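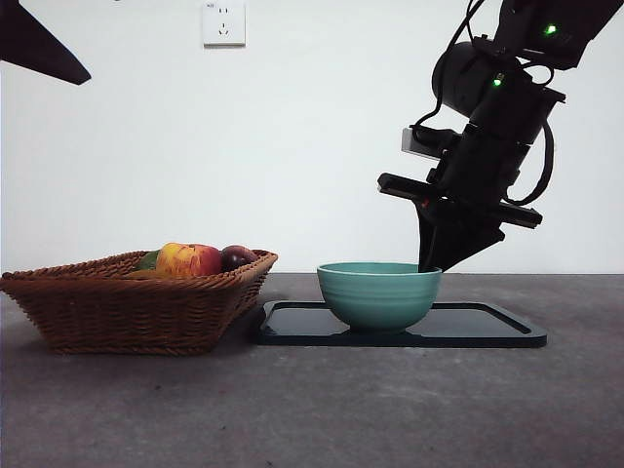

I don't believe the ant bait numbers any more. The Enix leaflet promises a dead nest in 40 hours, and the Cilter one says much the same in larger type. I put both down along the kitchen skirting in June and had ants for another 44 days. They may have left because the weather changed.
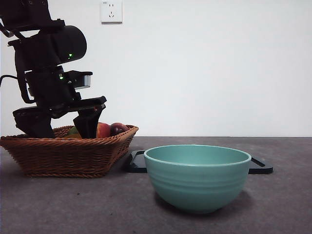

Pharaoh ants get blamed for everything at our end of Grurelitz, mostly by people selling treatments. Mine were plain black garden ants, which come in for sugar and go home again. A pest firm quoted me for 2 visits without asking which sort I had. I'd sooner look at where food is kept first. A wicker basket like the one on the grey table is open at the top, and I can't see a bait station competing with ripe fruit. I've moved mine to a lidded tin. Ask me again next June.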